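The Year I Fell for Tile

I blame the hallway. We bought the house in Ludlow in January, when everything was under a gray shag carpet that smelled faintly of somebody else's spaniel, and on our second night there I got curious and pulled up a corner by the front door. Under the carpet was a layer of newspaper, under the newspaper was a layer of something black and sticky, and under that was a row of dark red quarry tiles. I sat on the bottom stair and grinned like an idiot.

I should say that I had never cared about floors before. My last apartment had beige vinyl, and the one before that had, I think, different beige vinyl. I picked couches, I picked lamps, I once spent a whole month picking a shower curtain – and the thing I walked on every single day never got a thought. Then I had a hallway full of old tile and suddenly I was the person at dinner who looks down before looking at the food.

Getting the black stuff off took most of the spring. It's old adhesive, and in a house this age you want it tested before you go anywhere near it with a scraper (ours came back clean, and I did a little dance in the kitchen). After that it's just warm water, a stiff plastic blade, and a podcast. I did one tile at a time and I got slower as I went, which I hadn't expected. The first week I was racing. By April I was down on my foam pad at six in the morning with a cup of coffee, doing seven tiles before work and feeling very pleased with myself. 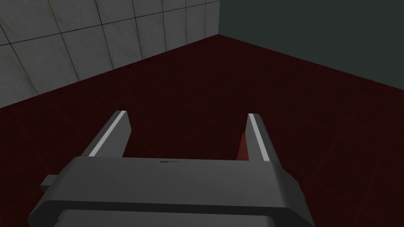
Color is what gets people, and it's certainly what got me. I had always filed red floors under "pizza place." But a deep, brownish red does something lovely to a room. It makes white walls look warmer and it makes green plants look ridiculous, in a good way. It also hides mud, and with a yard like mine that's worth more than any amount of charm. My sister went for pale gray in her kitchen the same year and she mops twice a day. I sweep when I remember to.

The trouble started when I ran out. Whoever laid the hallway stopped short of the back door and finished the job with concrete, so I had a bare patch the size of a dining table and no idea where to find more tile. New ones come too even and too bright. I ordered samples from Koller, who make a very nice floor for somebody else's house, and next to mine they looked like new teeth.

So I went to the salvage yards. If you've never spent a Saturday-morning kind of mood in a salvage yard, I can't recommend it enough! The one I ended up at, Runer, keeps its tile out back in milk crates, sorted by a system I never cracked. You bring one of your own along, you hold it up against everything, and you get very dirty. I needed 141 tiles, counting spares. I found about 300 that were close in color, and then I got out my tape measure and found that most of them were a hair too thick.

A hair matters, by the way. You will stub your toe on a hair.

I took the thin ones, went back twice more, and bought the last batch from a crate that had been holding a door open. The whole haul cost less than the Koller samples would have by the square foot, though I'm leaving out gas, and lunch, and the enamel sink I also came home with.

Laying them was the part I'd dreaded and it was fine. I mixed the old and new together near the join, so there's no hard line where one floor stops and the other begins. I used a gray grout because white looked like a checkerboard. For the sealer I tried three brands on spare tiles and settled on Nillent, mostly because it dried flat and the others left a shine that made the hall look permanently wet. Two thin coats, a day apart, windows open. My knees have only just forgiven me.

Friends keep asking what I'd do with a budget of, say, 1000 dollars and one room. I'd look under the carpet first. If there's nothing down there, I'd spend it on a small amount of good tile in the place you walk through most, and leave the rest of the house alone for a year.

The bathroom is next. It has pink linoleum in it at the moment, and last night one corner was starting to lift.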